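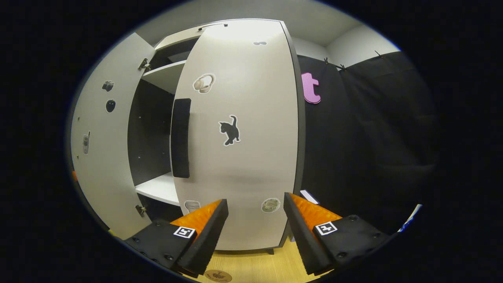
Finger pad fault on the hand-held grippers: what we found and what to do

On 2024-05-02 we took all the hand-held grippers out of use for one afternoon after a finger pad came loose during cabinet work. No one was hurt. The pad ended up inside a cabinet compartment and the door was pushed shut on it, which bent the lower hinge. The grippers are back in service now, with one extra check, explained below.

The fault came up on the door-opening task. The operator hooked one finger behind the long black handle, pulled the door open, let go, and then pushed it closed with the outside of the same finger. On the return push the pad slid along its seat and dropped off. The operator felt the tool go slack but had already started the closing motion.

Orvokki Pelkonen took the gripper apart the same day. The two screws that hold the pad carrier were both present, but one had backed out far enough to turn by hand. The other was tight and had been carrying the whole load. She then went through the rest of the tools on the shelf. Of 16 grippers, 15 were fine. The odd one out was the tool that had failed.

That gripper had a repair in February, when its finger was swapped for one from the Mumlow batch. The repair sheet shows the finger was fitted, but the line for thread locker is blank. We think it was skipped. Herman Sumampouw looked through the log and found that the tool had done 1,054 door cycles since the repair. Our service interval calls for a screw check every 600 cycles, so one check was missed as well. The counter had been reset when the tool was handed from the Rodon project to the Duvadmont project, and the new count was the only one anybody looked at.

There is a second problem that we would not have found without the first. After the pad shifted, the marker on that finger no longer sat at the same distance from the pad. The software uses the markers to work out how far the gripper is open. With the pad out of place, the recorded opening was wrong for some time before the pad fell off. Herman compared the closed position at the start of each session and could see it drifting over the last three. Those sessions have been pulled from the training set. If you have a local copy of the Duvadmont cabinet data, please delete it and download it again.

Doors are harder on the fingers than most of the other tasks. Picking up a cup or a box squeezes the pads toward each other, and the carrier is built for that. Pulling a handle loads one finger sideways, and pushing a door shut loads it the other way. A screw that would stay put for months on tabletop work can walk out much sooner on a cabinet.

From now on, please do the following.

Before each session, hold the gripper body in one hand and try to rock each pad with the other. If there is any movement, do not use the tool. Put a red tag on it and leave it in the repair tray.

Push doors closed with both fingers together wherever the door gives you room. Stop if the tool feels loose, even in the middle of a recording. A cut-off recording is fine.

Do not reset the cycle counter when a tool changes projects. Only the person who does the service resets it, and they initial the sheet.

If a part drops into a cabinet, leave the door open and set the gripper down before reaching in. Keep your fingers clear of the hinge arms.

The bent hinge has been replaced and the door lines up again. Orvokki has ordered a set of Zieliński torque drivers so that all carrier screws are tightened to the same value. Until they arrive, she will do all finger swaps herself, so please plan for a one-day wait on repairs.

The new repair sheet is in the shared folder. The thread locker line now needs a signature before the tool can go back on the shelf. Old sheets can be recycled.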